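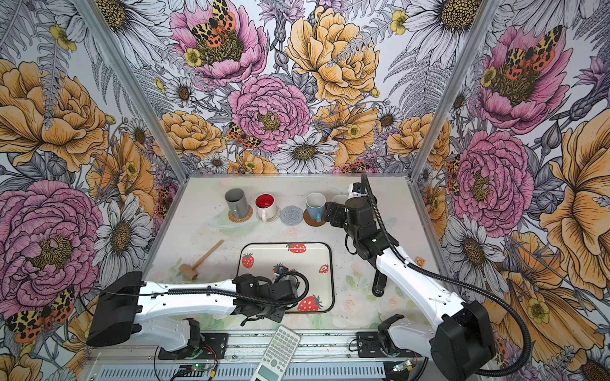

The two arms at the mug and coaster bench, Goreck site

Arms coming in on the setting-out bench, what happens to the people on it?

Asked by Nataša Radulović, 5 Jul 2019

I supervise a small team at a firm that puts together gift sets, mostly mugs, coasters and trays. We set out samples by hand, check them against the order sheet and put them away again. Since May our sister site at Goreck has had a pair of arms doing part of this, and we are due to get the same. The photo is from there.

My manager says no jobs will go. I have two people who have done this bench for years and they are asking me what their day will look like. I don't know what to tell them. Has anyone been through it? Do they need to be technical? And does the pay grade change?

3 answers

Erhan Gündoğdu
We went through this at Urow, in returns. The job did not go but it changed a lot. Before, you handled every item yourself and you chatted while you did it. Now one person looks after the bench. They put things back to the starting layout, watch for a bad grip and write down what went wrong. It is less tiring on the wrists and more tiring on the head. Two of ours liked it, one asked to move to goods in and was much happier.

They don't need to be technical. They do need proper time to learn, and ours was squeezed in at the ends of shifts -- a mistake. Ask for it in writing. Ask as well who is allowed to stop the arms. At first we had to ring the office, and people stood there watching a job go wrong with no say in it. Now anyone on the bench can press stop and no one has to explain themselves.

On pay, ours went up one grade, but only after the rep raised it. The old job description said "packing" and that was plainly out of date.

Zübeyde Çetinkaya
they told us no jobs would go as well. nobody was sacked but when people left they weren't replaced. ask about that

Ferhat Türkmen
Agree with Erhan about the stop button. I would add targets. Our place set a figure of 3000 items a week for the new bench before it had run a full month, and the person minding it got the blame when it fell short. Get them to leave the target off until it has settled.

Also let your two go over to Goreck and spend a shift with whoever minds that bench. They will get straighter answers there than from either manager.

Comment from Nataša Radulović
Thanks all. I hadn't thought about leavers. I have asked for a visit for both of them and will see about the grade.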